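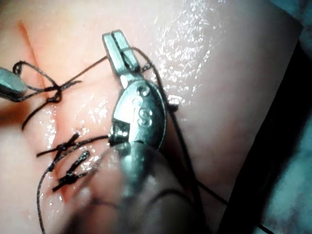

Figure 3. Synthetic skin pad for suture practice, with an incision line and a metal instrument.

3.2 Practice material and storage

The students in both groups practiced on synthetic skin pads of the kind shown in Figure 3. We chose synthetic pads for the whole course, although pig skin was used at Kenbridge until the previous year. Animal tissue gives a more natural resistance to the needle, but it must be ordered fresh for each session, and its thickness differs much from one piece to another. For a study of how practice is spaced in time, this variation was not acceptable to us.

Each student received one pad at the first session and kept the same pad until the end. The pads were stored flat in closed boxes at room temperature. A student was allowed to ask for a new pad when the cut edges did not hold a stitch any more. We recorded every such request, and the records are used in Section 4.3 as a rough measure of practice done outside the sessions.

3.3 Schedule

Forty students took part. Half of them followed the short schedule, with all sessions inside 10 days, and the other half followed the long schedule, with the same sessions spread over 19 weeks. The total practice time was equal. The allocation was made by Lachlan Aitken, who had no part in the teaching or in the scoring.

The first session was held on 4/4/24 for both groups together. It contained a short lecture, a demonstration of the simple interrupted suture, and free practice. In the later sessions the teacher gave comments only when a student asked for them — this rule was sometimes difficult to keep, especially in the short schedule, where the students were more tired.

Stitches were scored for distance from the edge, spacing, and tension of the knot. In total around 3,000 stitches were scored. Those which were removed by the student before the end of a session were not included.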